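# Naranja (color)

El naranja es el color que queda entre el rojo y el amarillo, y reconozco que es mi debilidad. Empecé este artículo para la enciclopedia de Flosero pensando que me saldría un parrafito y llevo ya 721 fichas en la caja de zapatos, así que aviso de que me voy a enrollar un poco.

## El nombre

En español el color se llama como la fruta, y la fruta nos llegó del árabe *nāranj*, que venía del persa y, más atrás, del sánscrito. Hasta ahí todos los diccionarios que tengo en casa están de acuerdo. Lo divertido es lo que se decía antes, cuando la palabra todavía no servía para el color: bermejo, azafranado, rubio, leonado, jalde... ¡y cada cual lo usaba como le parecía! Un caballo bermejo y una barba bermeja no tenían por qué ser del mismo tono.

Conviven hoy dos formas, *naranja* y *anaranjado*. Yo digo naranja para casi todo y reservo anaranjado para lo que tira a naranja sin llegar del todo, aunque sé de gente que hace justo lo contrario. En plural se oyen «camisas naranja» y «camisas naranjas», y las dos valen.

## Pigmentos

Antes de la química moderna, conseguir un buen naranja era un engorro. Estaba el rejalgar, un sulfuro de arsénico precioso y muy tóxico, que además con la luz se va volviendo amarillento. Estaba el minio, a base de plomo, que se usó a montones en los manuscritos (de ahí viene *miniatura*, que al principio no tenía nada que ver con el tamaño). Y estaban las tierras y los ocres tostados, más apagados pero fiables. Los naranjas de cadmio llegaron con la pintura industrial y a muchos pintores les cambiaron la paleta.

En los tejidos la historia va por otro lado: azafrán, alazor, rubia mezclada con gualda. Anong Suksawat, que me enseñó a teñir en su taller Srisuk, sacaba el naranja en dos baños, primero el amarillo y encima el rojo. El mío salió color teja. Sigo usando esa bufanda – abriga igual.

## El naranja en las plantas

Casi todo el naranja que nos comemos es cosa de los carotenoides. Son los de la zanahoria, la calabaza, el boniato, el albaricoque y también los de las hojas de otoño, donde ya estaban en verano, tapados por la clorofila. La curcumina, en cambio, es otra familia, aunque en el arroz nos dé un amarillo que se le acerca.
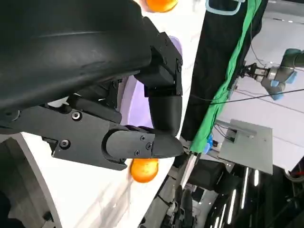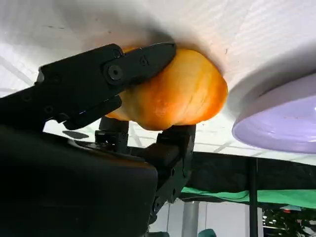
El nombre de un color se queda corto en cuanto lo pones al lado de una verdura, y eso le digo siempre a Paraskevi Kontogiannis, que ilustra conmigo los artículos y quiere un solo tubo para cada cosa. Con una mancha plana no se consigue nada creíble. La pieza acostillada de la segunda foto, que lo mismo pasa por pimiento que por calabaza, es de un amarillo anaranjado vivo por el centro y se va a un ámbar rojizo hacia los bordes, con algún brillo pálido por encima. ¿Y a todo eso lo llamamos naranja? Pues sí, y nos entendemos.

## Usos y manías

Se usa en chalecos, boyas y conos porque destaca sobre el mar, el asfalto y el monte. En los Países Bajos es el color de la casa real, los Orange, y por tanto también el de las camisetas de la selección. En el budismo theravada viste a los monjes, con tonos que van del azafrán al marrón según el lugar y la costumbre.

Me falta el apartado sobre el butano, que en España es un color con todas las de la ley. Lo añadiré en octubre, cuando me devuelvan los dos libros que presté.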